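Subject: Re: Packed lunches on the Barken walk
From: Latifa Ouali
Date: 10/22/26

Hello all,

Thanks for the replies so far. Someone wrote earlier in the week:

> Do we really need to carry food for both days? I thought
> the café at Cirkuvholm was open till the end of October.
> My rucksack is heavy enough as it is!

I rang them and it shuts early this year, so yes, food for 2 days please (sorry!). The Koller bakery van might be at the car park on the first morning but I wouldn't bet your lunch on it.
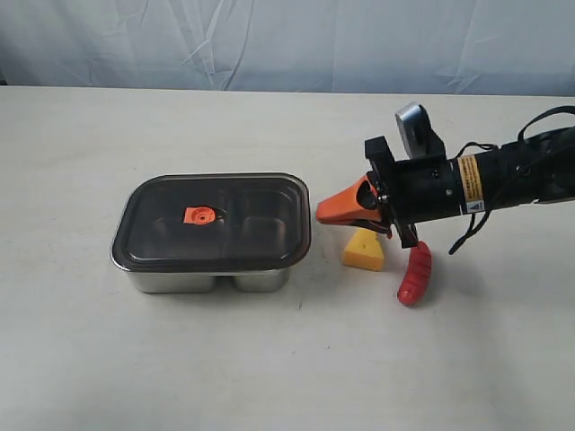 The hut costs 385 for the night, whoever turns up, and I've paid 100 of that already to hold it. There's a gas ring and a kettle, but the kettle is tiny and takes an age, so bring a flask if you like your tea before midnight. I'm doing my lentil stew again — you all ate it last time, so no complaints!
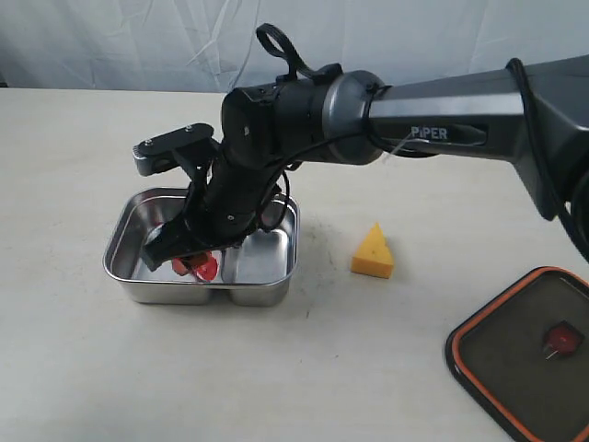 Lunches are up to you, though I'd stay well away from anything that squashes. Last year I had egg sandwiches in a paper bag and by the Notano bridge they were more or less soup. A rectangular stainless steel tray is the sort of shape I'd go for now, nice straight sides and it sits flat at the bottom of the bag. Cheese, cold potatoes, fruit cake, all good. The climb goes up to 2000 feet and you'll be hungrier than you think.

Shout if you need a lift, I've got room in the back.

Latifa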